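德里姆维尔放宽外资企业人员入境手续，文件比行李还重的日子或将缩短

2023-02-14　本报经济组

德里姆维尔（Drimville）投资促进局周二公布新版《外来投资便利办法》，把外资企业高管、技术人员及其家属申请长期居留的材料从二十二项减到九项，受理窗口由四个并为一个。办法定于3月起试行，为期一年。

在此之前，一名外方工程师若想在本地工作满半年，需要先后拜访劳动、税务、住房和卫生四个部门，四个部门的午休时间各不相同。去年有企业自费印了一张“午休对照表”发给新员工，据说是该公司入职材料里被翻阅次数最多的一页。

投促局在说明会上给出的数字是：去年全年受理外资企业人员居留申请1665件，平均办结时间122天。局方承认这个天数“有进一步压缩的空间”。在场一位企业代表小声说，他当年等批文的时候，租的公寓已经到期续签过一次，而他本人还没住进去。

按照新办法，投资额达到门槛的企业可为最多200名员工集中申报，一次提交，统一审核。家属随同办理，子女入学证明可在抵达后六十天内补交。旧规定要求入学证明先于居留许可提交，而学校又要求先见到居留许可才肯开证明，这一循环运转多年，双方都很守规矩。

首批通过预审的企业共158家，名单挂在投促局网站上，以制造业和零部件贸易为主。其中规模较大的有仪器企业乌瓦隆（Wuvalon）和包装材料商普罗拉拉（Proralar）。乌瓦隆去年原打算在本地增设一条装配线，设备九月到港，会调试设备的两位技师次年一月才到。这期间机器一直放在仓库里，保养费照付。

乌瓦隆驻当地负责人柴田柚月对新办法表示欢迎，措辞相当克制。“九项比二十二项少，这一点我们核对过了。”她说，公司真正关心的是窗口合并之后，后台的四个部门是否也会随之坐到一起。“如果只是四个人轮流用一个窗口，那我们排的还是四次队，只是不用换楼了。”

对此，投促局回应称后台将使用同一套系统，各部门可以同时看到申请材料。系统由基罗加（Quiroga）公司承建，目前已完成登录页面，其余部分“按计划推进”。局方没有透露计划的截止日期，只说试行开始时“主要功能可用”。记者追问哪些算主要功能，主持人请下一位提问。

资金方面的条款相对痛快。外资企业利润再投资可抵扣部分地方税费，抵扣申请与年度报税合并，不再单独立项。设备进口的临时存放费在等待人员签证期间减半收取，业内人士普遍认为这一条是照着乌瓦隆的情况写的，乌瓦隆不予置评。遗憾的是，减半不追溯既往。

短期来访者也有变化。停留不超过三十天的商务人员可凭邀请函在线申请，一次批准，一年内多次有效。邀请函须加盖公章，公章须为红色，扫描件须为彩色。去年曾有一批申请因黑白扫描被退回，理由是无法判断印章是否为红色，申请人后来附上了一张印泥的照片，仍被退回。

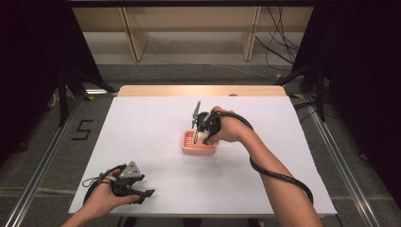
投促局希望靠这些条款把外资留在技术含量较高的环节，而后者的麻烦在于，工作内容越新，越难填进表格。现行职业目录共分十一大类，最近一次修订时还保留着打字员。一个人双手各套一只黑色夹持器，在铺着白纸的桌上夹着一件圆圆的白色东西，东西有一部分搁在橙粉色小塑料篮里，这份活该算技师、操作员还是搬运，窗口人员恐怕要请示。新办法的答案是增设“其他技术岗位”一栏，由企业自行填写，限十五个字。柴田柚月说，她手下有一个岗位光名称就有十九个字，公司正在研究删哪四个。

本地商会的反应较为热烈，当天下午即发出贺信，并呼吁对本土企业一视同仁。本土企业申请跨区用工许可目前需要十四项材料，比外资新规多出五项。投促局表示这属于另一个部门的职责，建议商会前往咨询，并提醒该部门周二下午不对外办公。

配套的住房安排尚未敲定。此前提出的“国际人才公寓”选在港区旧邮局一带，拆迁已完成，图纸还有两版在并行讨论，一版带地下车库，一版带幼儿园。有开发商提议两样都要，财政部门要求先说明钱从哪里来。在公寓建成之前，符合条件的家庭每月可领取租房补贴，标准随后公布。

新办法的外文版本预计与试行同步上线。目前网站上可供下载的只有中文版和一份英文摘要，摘要共两页，其中一页是局长致辞。集中申报的预约通道下周一上午九点开放，企业需指定一名联络人，联络人须持有本地居留许可。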